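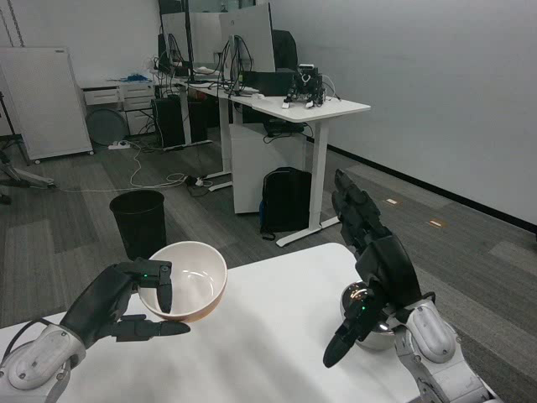 Chapter 4
Vessels of the Household: Bowls, Cups and What They Held

In the chapter before this one we spoke about the hearth and the people who sat near it. Now we come to the objects which they held in their hands. A bowl is perhaps the oldest object that we still use without any instruction. It has no moving part, it needs no handle, and a child of two years understands it. For this reason many students pass by it quickly in the museum and go to look at the swords.

4.1 Why the bowl is round

The first bowls were probably not made but found. A half of a gourd, a large shell or a piece of bark with a hollow in it can hold water well enough for one meal. When people began to work with clay, they kept the round form. Corners are difficult to clean, and in the kiln they crack more easily than a curved wall. The potter's wheel came much later and only made faster what the hands already knew.

In the village of Rurnari, where Elvia Barrera studied the kitchens of older families, the bowls for soup and the bowls for grain had different names, although a visitor could not tell one from the other. The difference was in the use. A soup bowl which had once been used for grain was never given to a guest again. Please keep this case in mind when you read section 4.3, where we discuss how an object gets its name.

4.2 Glaze, inside and outside

Fired clay without glaze drinks some part of the liquid that is put in it. Potters learned to close the surface with a thin layer of glass. Because glaze was expensive, it was often put only on the inside, where the food lay, and the outside stayed in the colour of the clay. Later, when the cost was no longer so important, many makers kept two colours because buyers had become used to them. A white inside has also a practical side: the cook sees at once if the bowl is clean.

New words in this section: glaze, kiln, slip, foot ring, rim.

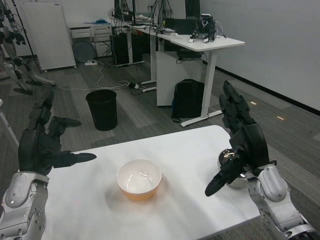
57

4.3 Metal comes to the table

Metal vessels were for a long time the property of rich houses and temples. Copper and bronze could be repaired, melted and sold, so a metal cup was at the same time a cup and a kind of savings. In the inventory of the Jaramillo house, which Yareli Villalobos has read in full, ten metal cups are listed together with the silver coins and not with the kitchen goods. The clay bowls are not listed at all.

Stainless steel changed this order in the twentieth century. It does not rust in normal use, it does not break when it falls, and it became cheap enough for canteens and schools. What it lost was the old prestige. Povilas Priedītis writes that his grandmother in Suverby kept her steel cups for the workers at harvest and gave porcelain to the priest.

Before you continue

Choose one vessel from your own kitchen. Write down its material, who bought it, and what is never put in it. Bring your notes to the class, as we shall need them for the table on page 61.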